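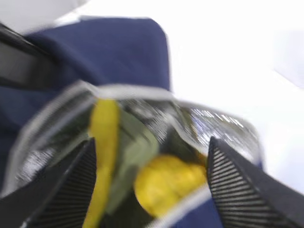 Bag open, one green thing and two yellow.

Blog > Household > Food shopping

Older posts | Newer posts | Archive | Contact

I stopped using the big supermarket in May. I had been driving out to it every Saturday for years and filling the trunk, and a fair part of what I bought ended up in the trash. Now I walk to the shops in Zeltdale and buy less at a time.

The walk is up to 25 minutes if I stop at the post office. I go on Tuesday, when the Putavell produce store gets its delivery, and once more before the weekend if we run out of milk. I take 3 bags. Two would do most weeks, but bread gets crushed if it shares with potatoes.

Putavell is small and the choice is limited. They have onions, carrots, apples, greens, and whatever came in that morning. The prices are a little higher per pound than I was used to. I still spend less, as there is no aisle of crackers to walk down on the way to the register.

For dry goods I go across the street to Florkari. Rice, lentils and oats are in bins and you fill your own jars. Weigh the jar first and write the number on the lid. I forgot to do this on my first trip and had to empty everything out and start again, with a line behind me. One of my jars weighs 532 grams empty, so it is not a small difference.

A few things I still can't get nearby. Cat litter is one. The decent coffee filters are another, and I order those in a large box that lasts most of the year.

The cooking has changed more than I thought it would. I used to plan seven dinners and cook four of them. Now I plan two and look in the refrigerator for the rest. There has been a lot of soup. My family has asked for less soup.

Next month I want to try the bakery on the Nuchit side of the bridge, if it opens before I have to be at work.

Filed under: Groceries, Around town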